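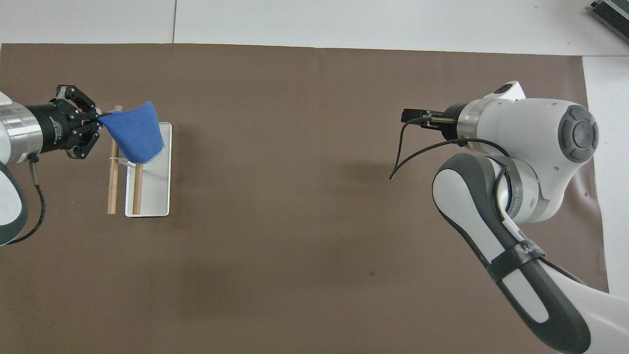 Which matters more when you ask a robot to handle laundry, the arm or the hand on the end of it?

Mostly the hand, with the cable that feeds it coming a close second. A decent arm from almost any maker will put its wrist where you tell it to, over and over, all day long. What happens in the last inch, where two fingertips meet a fold of cotton, is where the good afternoons and the bad ones get sorted out.

I learned this from Gion Mayrhofer, who has spent the better part of two years trying out grippers at Skerken, a small workshop on the canal side of Kuterstead, and who was kind enough to let me sit in on a Wednesday and ask him a great many questions, some of them twice. He had coffee going when I got there and a stack of dish towels on the windowsill that his mother, he told me, would dearly like to have back.

The job Skerken has taken on sounds like nothing at all. A cloth has to be picked up and draped over a small rack that stands on a tray, with two light wooden rods to carry it. You and I do this every evening without putting down the telephone. For a pair of arms working from opposite sides of a table it is a wonderful way to find out what a gripper is good for, and that is why Gion keeps coming back to it whenever a new one arrives in the mail.

"People bring me blocks," he said. "Everybody's gripper is good at blocks."

The hand he likes best at the moment has a black body and two sets of linkages, all angular bars and round pivots, that bring the fingertips together in a pinch. He likes it because you can watch it think, as he puts it. When the tips close on the corner of a blue cloth, you can see whether they have met squarely. If they haven't, the cloth will let you know before long, usually by sliding down the back of the rack and taking the rods with it.

Before this one he had a loaner from Stellach, with wide rubber pads and a very firm idea of how hard to squeeze. It never dropped a thing. It also would not let go of a thing, or not cleanly, and Gion spent most of January teaching it to open slowly enough that the towel stayed where it was put. Over 1,220 tries it left the cloth hanging well in the great majority of them, but each one took so long that he began bringing a book. The linkage gripper is quicker and a touch more careless, and he has decided he can live with careless.

Then there is the matter of the cables, on which he can talk for a good while, and did. Each of the wrists has a connector and a black cable that leaves it in a loop, and the loop has to be long enough for the wrist to turn all the way over but short enough that it doesn't wander down and brush the work. A strap around the forearm helps. Gion has shortened, lengthened and rerouted that loop more often than he has changed any line of code, and he told me so with the look of a man who had expected to be a programmer.

The controller is a Daneshvar, picked after a month of running it side by side with an older unit the shop already owned. The old one was perfectly fine with a single arm. With both of them reaching in over the same table it would hesitate, and a hesitation at the wrong moment leaves one hand pulling on a corner the other hand hasn't reached yet. Gion rates the Daneshvar a 9 out of 10. The missing point is for the manual, which he keeps in a drawer and says he is saving for retirement.

I asked him about the sheet on the table, a big matte brown thing that leaves only the edges of the white surface showing. He smoothed a corner of it with the flat of his hand - a habit, I noticed, that he has whenever he is thinking - and said that a plain dark background had done more for his cameras than any lens he had bought. A white tray on a white table had given them fits.

By four o'clock we had drunk all the coffee, and he was back at the keyboard, slowing down the release by a hair and muttering to the left arm. A thinner set of fingertips is due at the shop next month. He plans to start those on the dish towels.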